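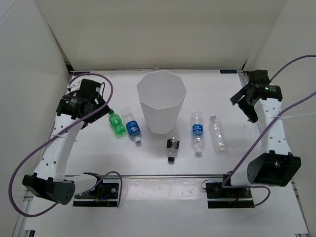 Fig. 1. Bottles and bin, unsorted.

Okay, week nine, plastics! Bring the handout back on Friday with your weights filled in, because last April I got exactly three back and had to make up the class average from those.

Most drink bottles are PET (the number 1 in the little triangle), and the caps are usually a different plastic, polypropylene or HDPE. Chop them up together, drop the flakes in water, and the PET sinks while the caps float. I love this demo. The label is the annoying bit, especially a full wrap with heavy ink, so look at color and label before you look at size. Clear goes for more than green, and black print is a pain.

Our bale sheet for the Plalance exercise gives 1,821 clear bottles and 1,427 with color. Work out the share of each, then redo it with every cap removed.

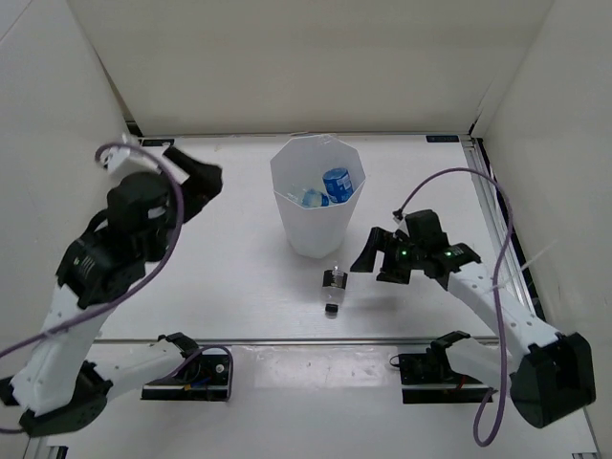 Lautaro Vergara wrote on last year's sheet that his town wants caps left on, so why would we take them off at all? Good point, and rules really do differ, so check your own hauler before question 4. Cans go on a separate line in the table. Crushed is fine, just weigh them empty.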